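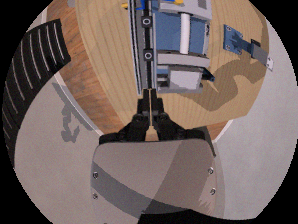
Figure 4. Rendered view of a gray and blue mechanical assembly on a light wooden tabletop.

4.2 Color words in the repair notes

The second set of texts came from the workshop logs kept by Vandden and Grumard. Both firms service small pumps and garden machinery, and both ask their staff to write a short note after each job. We drew 300 notes from each firm. Notes that gave only a part number and a date were left out before the draw, so every note in the sample has at least one full sentence.

We marked a word as a color word if it named the color of a part, a fluid, or a surface. Words used as part of a product name were not marked. "Blue" in "the blue hose" was marked, but "blue" in the name of a thread sealant was not. Compound terms such as "gray-blue" were marked once, under the first color named. Poppy Whiteley coded the full sample, and a second reader coded 40 notes from each firm. The two readers disagreed mostly over "dark" and "light" when these stood alone. We decided to treat them as color words only where a lighter or darker part of the same kind was mentioned in the same note.

Gray was the most common color word at both firms. This matches the earlier finding for the Jitaru parts lists (Section 3.1), where gray covered bare metal, painted metal, and several kinds of plastic. Writers seldom separated these. A note might call a housing gray in one line and a washer gray in the next, although the two parts would not look alike side by side. Blue was used less often but more narrowly. In most cases it picked out a single part, and the writer did not name the color again once the part had been mentioned.

The gap between the two words is easiest to see when both occur in one note. Typical wording is "gray body, blue cap" or "the gray part under the blue one." The blue part is usually the one the writer wants the reader to find. The gray part tells the reader where to look. Of the notes containing both words, 73 followed this pattern. The rest either listed the colors with no instruction attached or used them to describe a replacement part that did not match the old one.

Surfaces were named much less often than parts. Workbenches, floors, and shelves appear in the notes only when something had been spilled on them or left behind. When a bench was described at all, the writer gave its material and left out its color. "Wooden bench" occurs at both firms, and "brown bench" occurs at neither. Readers in the Rindberg naming task did the same thing when asked to write down where an object was standing. They wrote "wood" or "wooden" and added "light" or "dark" if they added anything.

One difference between the firms should be noted. Grumard gives new staff a printed list of preferred terms, and the list was revised in August, partway through the period covered by our sample. The revised list replaces "silver" with "gray." We therefore report the two words together for Grumard and separately for Vandden. Combining them for both firms does not change the order of the most common words.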